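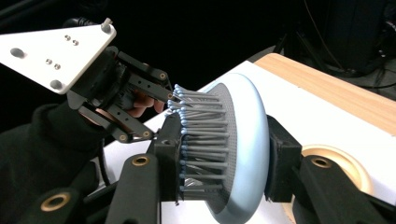

Ticket 2987 - Water softener regenerates at the wrong time, then not at all
Opened by: Jelle Van Wijk
Product: Zernora softener, under-sink cabinet model
Status: Solved (by me, mostly, but thank you Bart!)

Hi all, me again. So the softener is supposed to do its rinse cycle at 2 a.m. and for the last couple of weeks it's been kicking in at dinnertime, right when I'm trying to run the dishwasher. Then on Saturday it quit doing it altogether and the kettle had that chalky film back by the next morning. I've got long hair and hard water is murder on it, so yes, I noticed in the shower before I noticed in the kettle.

What I tried before writing in:

Unplugged it for ten minutes and plugged it back in. The clock came back blinking 12:00, I set it, and it was wrong again the next day.
Checked the salt. Half full, no crust on top that I could see.
Checked the bypass valve (I've been caught by that one before, ha). It was in the service position.
Hardness setting was where the Ravcombe installer left it.

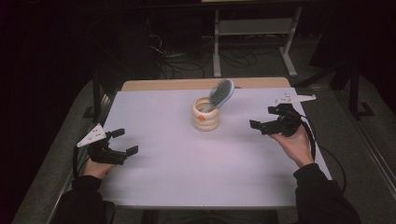
The display also shows 3000 for gallons remaining and it never moves, no matter how much water we use. I ran the tub for a good long while and watched it like a hawk. Still 3000. Is that number supposed to count down, or is it just the size of the tank?

Reply from Bart Van Rooij, support

Hi Jelle, it should count down. If it's stuck, the meter isn't sending a signal to the head. There's a small cable that clips into the meter on the back of the valve. Can you pull it, check the end, and push it back until it clicks? Also please poke the salt with a broom handle, all the way to the bottom. The clock is likely a separate thing, so tell me what it's plugged into.

My update

OK! The cable looked fine but it was barely hanging on, and I think I bumped it when I shoved a bucket in there. Clicked it back, ran the tub, and the number dropped to 2000-something before I got bored. The broom handle was a whole other story - there was a hard shelf of salt halfway down with nothing but air under it. I broke it up with warm water and a lot of swearing.
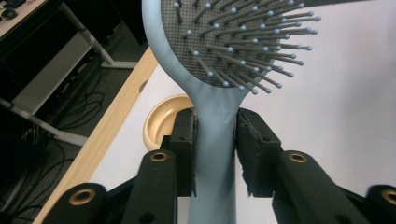

Reading time: 2 min

The clock was the dumb part. It was plugged into a Jollix timer strip that I'd set up for the Christmas lights and forgotten, so it lost power every single day. Moved it to the wall outlet, set the time, and started a manual regeneration before bed. It's been going off at 2 a.m. like it should ever since, and the kettle is clean again.

Bart, one leftover question: Van Leeuwen sells the pellet salt and the block salt for the same price. Does this model care? I've been using pellets and I'd rather not break up another shelf in March.

Bart: Pellets are right for yours. Keep it under two-thirds full and poke it once a month. Closing the ticket.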